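From: Nivaldo Rangel
To: olstead-reels
Date: 03/06/2026
Subject: Re: Pilkington 1942 -- worth a go?

On the list, Tess wrote:

> Has anyone tried Pilkington 1942, the new one from
> Indudell? Zimetstead are pushing it with a banner the size
> of a bus. I like a spy theme but I've been burnt by the
> submarine one. Is the bonus round any good, and does it
> pay out more than once a fortnight?

I have, in demo mode, for most of an evening I had meant to spend descaling the kettle. My notes, such as they are:

1. The look of it

You are a codebreaker in a country house. The house is very brown. The high symbols are a pipe, a bicycle, a lady with a telephone and Pilkington himself, who winks when he lands on the middle reel and goes on winking until you spin again. The low symbols are the usual card letters with a bit of rust on them. There is a brass band, and the mute button is bottom left.
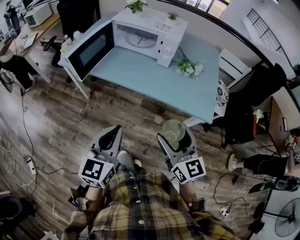

Both hands full.

2. The free spins

Three telegrams get you 12 spins with a multiplier that starts at 2 and goes up whenever a bicycle appears. Bicycles do not appear often. I had the round four times and the best of them returned slightly less than a bag of chips, had the money been real. The submarine one was meaner, if that helps.

You can also buy your way in. I wouldn't. The price is shown in small type under the band.
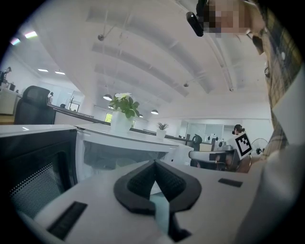

3. The double-up

After a win you may guess which of two envelopes holds the secret plans. Wrong envelope, no win. I guessed wrong six times running, which the paytable assures me is perfectly normal.

4. The Zimetstead offer

Read the terms before you click the bus. The bonus has to be played through in full, Pilkington counts at half rate, and the top prize of 600 times your stake is capped while bonus money is in play. They do let you set a deposit limit on the sign-up page, so do that while you're there.

So, Tess: fine in demo, with the sound off. If it's spies you want, the old Olstead cabinet game still has the better car chase, though the car only goes left.

Has anyone seen the winking stop?

Nivaldo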